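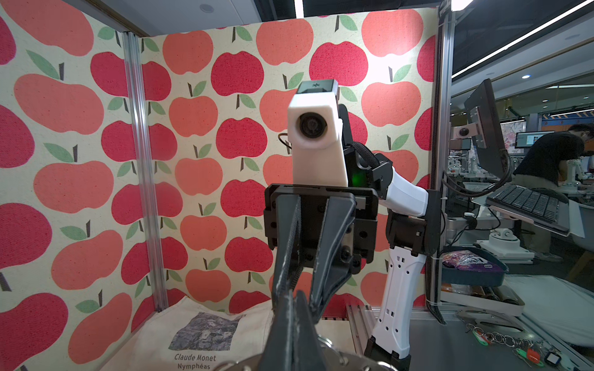

So the budget for the second cell got approved! Well, mostly approved. Hicham Tazi signed off on everything except the monitor arm, which he wants to see quoted again, and I am so happy that I'm writing this up on 6 March 2022 when I should be filling in purchase forms.

I promised a few of you a rundown of what we're buying and what I'd plan differently, because my last post was all arms and no money.

First thing: the arms eat the spreadsheet, everybody knows that, so you go in braced for it. What got us last time was the small stuff. I had a single line that said "enclosure and misc." and I put 800 dollars on it, and Marleny Ayala (who has built far more of these than I have) laughed at me, kindly. Aluminum extrusion, corner brackets, the rail the arms bolt to, cable ties, sleeving, a keyboard tray, lights. It was gone before we got to the fabric.

About the fabric! Budget for it. I love our apple print and I will defend it, but I bought exactly enough for the walls and had nothing left when one panel came out short. This time I'm ordering extra from Purner, who sell by the yard and don't mind small cuts.

Second thing: fingertips are a consumable. I had them filed under hardware, one set per gripper, done. They get scuffed. Zoriana Antoniuk now keeps them in the same drawer as the tape and the zip ties, and the new budget has 19 spare pairs in it, which felt greedy when I typed it and feels fine today. Zoruvex quoted us 56 dollars a pair and Gandine quoted 86. We're going with Zoruvex for the spares and I'll report back.

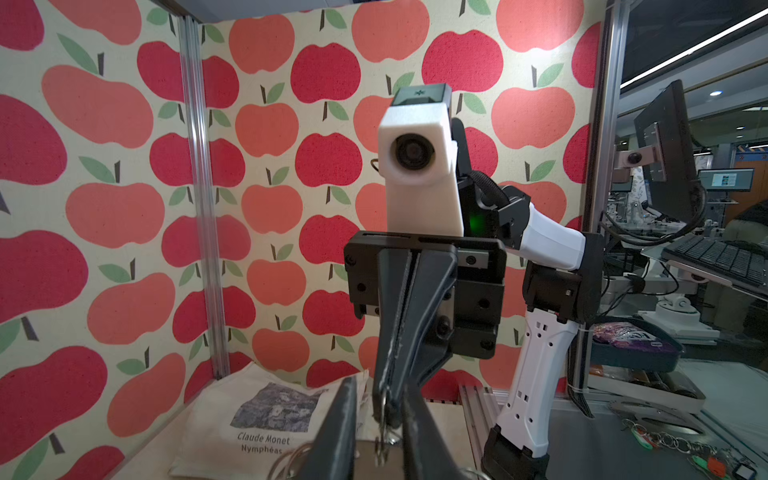 Key ring in the left gripper. My favorite task so far, and the cheapest.

Which brings me to props, the most fun line in the whole plan. You don't need a fancy parts kit. Key rings, tags, a tote bag, snacks and cans from the store, and you've got a really nice mix of floppy, shiny, thin and heavy for very little money. Erlinda Aquino does our prop shopping now and she's better at it than any catalog. My one request was that we write it down as a monthly amount instead of a one-time buy. Things bend, and people eat the snacks.

Cameras: one per wrist, and price the cables in the same line. I'd also get a spare camera per cell if you can swing it. We didn't, and in October we had to wait on a Dmytriv shipment with half a cell sitting idle. A spare would have paid for itself in that one stretch.
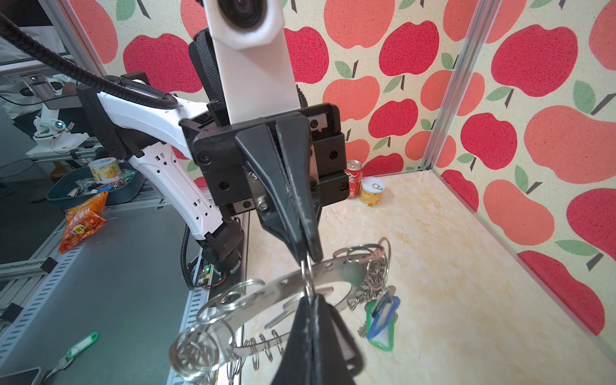 Punched metal ring with key rings hanging off it, held by one thin edge.

Shiny metal is hard on cameras, by the way, so if your tasks look like ours, put some money toward lighting early. I had it down as a "later" item and I've moved it up.

Still open: whether we go for a bigger floor in cell two. Hryhorii Derkach wants it, I want it, the room may not. I'm measuring tomorrow and if the door swing clears I'll post the full parts list with prices.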